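4.3 Preparing the desk position

This section covers the placing and clearing of a Plilevora desk in a room with a window wall. Read section 4.2 before starting. Two people are needed to move the desk.

1. Choose a position near the windows, with the desk top clear of any window latch. Check that the windows can be opened fully once the desk is in place.

2. Turn the desk so that the cable opening is at the back. The edge with no opening is the working side.

3. Adjust the feet until the desk no longer rocks. Tighten each locknut by hand, then a quarter turn with the spanner supplied.

CAUTION: Do not drag the desk by its top. Lift it by the under-frame only.

4. Feed cables down through the opening one at a time, plug end first. Leave enough slack below the top for the desk to be pulled forward for cleaning.

Note: If the opening has to stay free for later use, fit blanking cap 2185 (sold separately).

5. Wipe the top along the grain with a damp cloth, then with a dry one. Do not use solvent or scouring pads on wooden surfaces.

Small items may be put back once the surface is dry. Cut flowers can be laid on the desk for a short time while a vase is being filled, but wet stems will mark an oiled finish - put a tray or folded cloth under them if they are to stay longer. 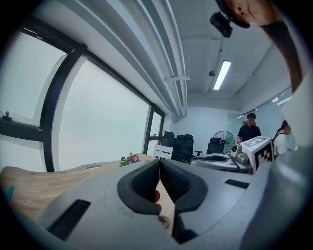
Fig. 4 - Flowers on the desk top, with the cable opening near the back.

6. Check the light at the working side. Where daylight from the windows causes glare, turn the desk so that the user sits side-on to the glass. Ceiling lights may be left on during this check.

7. Write the desk number and room on record card 2968 and keep it with this guide.

CAUTION: Do not stand on the desk to reach ceiling lights, pipes or sensors. Use a stepladder.

Replacement feet and locknuts are supplied as kit 1277. Orders go to Pisar, parts desk, marked for Wanting Xia. For marks that remain after cleaning, see section 4.6.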